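HIST 2407: Trades of the Body
Handout for Unit 4: Barbers, Surgeons and the Long Argument Over Who Gets to Hold the Knife

Read this before the lecture. I can tell when you haven't, and so can the person sitting next to you.

Last unit ended with the university physician, in his long gown, reading aloud from a book while somebody of lower rank did the cutting. We now turn to the somebody. For most of the later Middle Ages in western Europe, if you had a boil, a broken arm or a bladder stone, the person you saw was a craftsman. He had been apprenticed, he belonged to a guild or wished he did, and he probably also cut hair. The physician diagnosed, prescribed and invoiced. He did not as a rule get his sleeves dirty.

Students tend to find the haircutting funny and then stop thinking. Keep thinking. A barber owned good blades, kept them sharp, and spent the day putting them next to people's throats without incident. As a hiring criterion that compares well with being able to recite Galen.

4.1 The guild problem

In London the Fellowship of Surgeons and the Barbers' Company spent a good while disliking each other before Parliament joined them in 1540. The terms were a compromise of the kind that satisfies lawyers. Barbers in the united company were to stay out of surgery, apart from pulling teeth. Surgeons were to stay out of shaving. The marriage lasted until 1745, longer than most, and ended when the surgeons left to set up on their own.

Paris had a third party in the quarrel. The surgeons of the Confraternity of Saint Côme wanted to be taken for scholars. The Faculty of Medicine, which wanted no such thing, took to teaching the barbers instead, chiefly to annoy them. If this reminds you of departmental politics, kindly keep the comparison out of your essay.

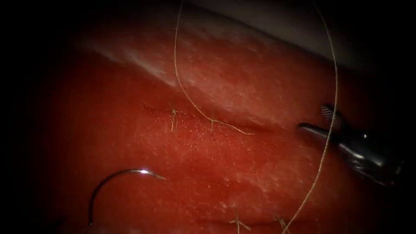 What the guilds were protecting was partly income and partly training. Apprenticeship was slow. A boy swept, fetched, ground things in mortars and held down patients for years before he was let near a wound. Master surgeons argued that this was how judgment was formed. Apprentices, whose views survive mainly in court records, argued that this was how floors got swept.

Terms to know: indenture, journeyman, freedom of the company, wound surgeon, masterpiece (in the literal sense; look it up).

4.2 Paré and the boiling oil

You will meet Ambroise Paré in every textbook, usually in the same anecdote. As a young army surgeon in the 1530s he ran short of the hot oil then poured into gunshot wounds, used a mixture of egg yolk, oil of roses and turpentine instead, and slept badly, expecting to find his patients dead. In the morning the men with the mild dressing were resting comfortably and the men with the oil were feverish and in pain.

It's a good story, and we have it from Paré, who published it himself and came out of it rather well. Three cautions. He was writing in French for readers who liked a plain man of experience. He had rivals in the Faculty with Latin to spare. And he tells it years afterward. None of this makes it false. It does mean that "Paré discovered" is a phrase I will circle in red.

His work on ligature in amputation deserves the same care. Tying off vessels was an old idea. Paré argued for it in place of the cautery, in print, with woodcuts, and the woodcuts mattered. An instrument maker in another city could now copy a tool he had never held.

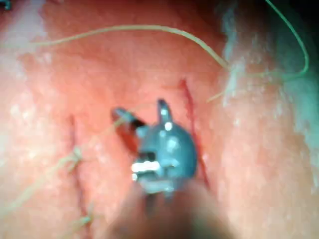
Department of History, Program in Science, Medicine and Society

4.3 Reading a toolkit

For tutorial you will have the inventory packet prepared by Zuzana Říha. It contains two probate inventories, both lightly modernized in spelling, neither modernized in attitude. Read them as a valuer would have, someone walking through a dead man's shop and putting a price on the basins.

Some things to notice. Razors and lancets turn up in the same drawer. The chairs are often worth more than the saws. Books, where there are any, come at the end and are valued by the bundle, a humbling detail for those of us who write them. Ask what is missing as well: linen was used up, salves spoiled, and the best instruments had a way of going home with the widow's brother before the valuer arrived.

Do not treat the inventory as a photograph of the shop. It is a legal document made by tired men who wanted their lunch.

4.4 Respectability

By the late eighteenth century the surgeon had a wig, a carriage if he was lucky, and opinions about barbers. John Hunter's generation tied surgery to anatomy and collecting, and the old manual craft began to be described as a science by the people who had just finished learning it by hand. Private anatomy schools flourished. So did the trade that supplied them, and we'll get to the graveyards in Unit 5. Eat beforehand. 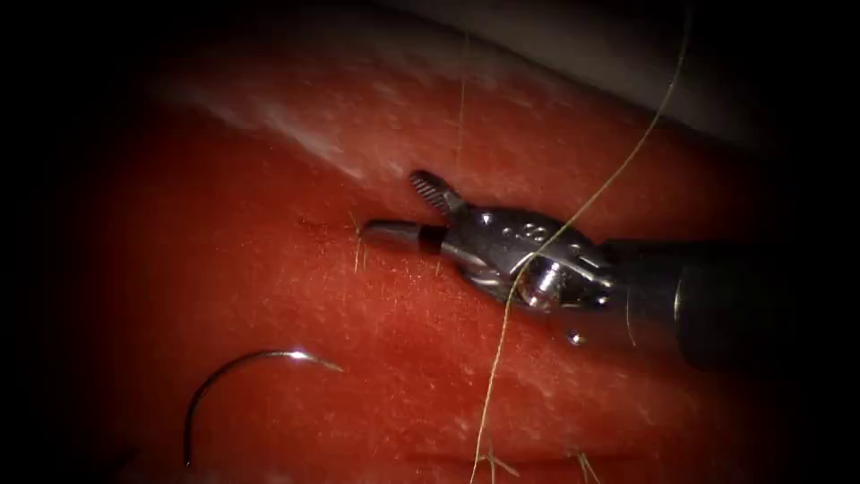
History of Medicine Teaching Group / Department of History

One leftover from all this is still in daily use. In Britain and several other places, a surgeon is called Mr., Ms. or Miss, long after earning the right to be called Doctor. It began as a snub from the physicians and is now defended with some ferocity by the people who were snubbed. In Canada we dropped the custom, so you will have to get your class anxiety elsewhere.

Tutorial questions
Why might a town council have preferred a barber's licence to a physician's degree when hiring someone for plague duty?
Paré wrote in the vernacular. Who gained by that, and who complained?
Pick one object from the Říha packet and explain its valuation. "It was old" is not an explanation.

Short paper
2,000 words, on one guild dispute of your choosing. Footnotes do not count toward the total, and I have seen what some of you do with that information. The rubric is on the course site. A mark above 70 requires at least one primary source that you have read yourself, in translation if need be. Aslı Kaplan has the list of translated sources and will answer email until 5 p.m., after which she has a life.

Papers are due in December, before the library cuts its hours. Extensions go through Steinar Toft. He is kinder than I am, so by all means start there.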